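Sjöberg workshop, Wevville
Minutes of the maintenance meeting for the Flolla cell, December 9, 2023

Present: the cell team and one guest from Bokero.

1. Minutes of the last meeting
Approved with no changes. The spare wrist camera, ordered in June, is still not delivered.

2. Cable handling

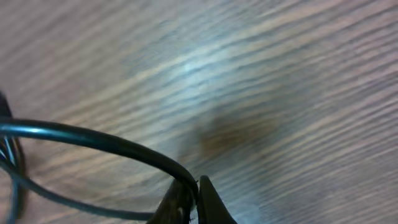

The cell keeps its present program for cables until the finger check is finished. The team discussed the grip point. With the cord pinched between the two fingertips and the fingers right down on the wood, there is very little height left for error, so the lower limit of the arm will be raised by 2 mm. Bokero will send the new value in writing.

3. Fingers and table
The pads are to be brushed after every 120 cycles, and the table wiped at the same time.
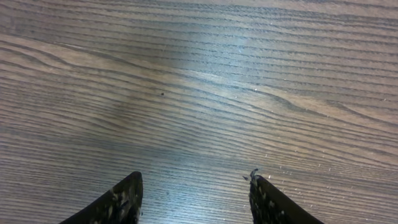 It was asked if the brushing can be done by the night shift also. Agreed, but the cell must be locked first and the key stays with the person who brushes. Pads will be replaced after 8 weeks, or earlier if the grip force test fails.

4. Camera settings
A shorter exposure was proposed, because pictures taken during arm movement are blurred. 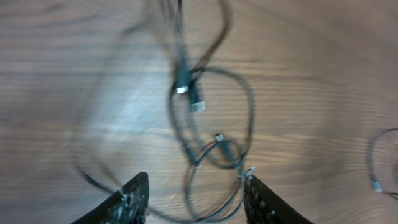

The shorter exposure needs more light over the table. One lamp will be tried first, placed to the side to keep glare low. The old settings are saved under Flolla 4.

5. Next meeting
After the lamp is installed. Bokero will bring new pads.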